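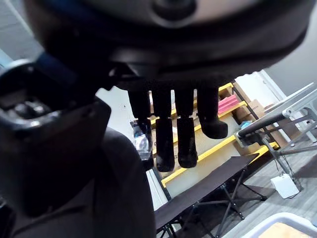 **Demonstration data, progress meeting**
Wanalton site, June 2020
Present: data group, controls, the Doncombe office by phone

**1. Minutes of the March meeting**
Accepted. The action on glove calibration is still open.

**2. Collection so far**
The Correa set stands at 957 demonstrations. Controls asked how many of these differ in any way that matters. The data group could not say. It was pointed out that the same operators have repeated the same grasps from the same side, and that a bigger number does not fix that.

**3. Failed grasps**
Operators have been deleting failures before upload. Doncombe thinks this keeps the set clean. Controls disagreed and said the policy has never been shown a recovery, so nobody should expect one. No agreement. Failures to be kept and labeled until the next meeting.

**4. Wrist view**
Fingers block the object in up to 40 percent of the clips reviewed. Doncombe's view is that the model will cope. Evidence was requested and none was offered.

**5. Mallthorpe trial**
The request to move the trial forward was turned down. The last policy was tested on four objects, all of them in the training set.

**Actions**
- Data group: pull 20 clips at random and have controls label them blind.
- Controls: write down what counts as a success, in one paragraph.
- Doncombe: send the results behind item 4.
- Glove calibration: carried over again.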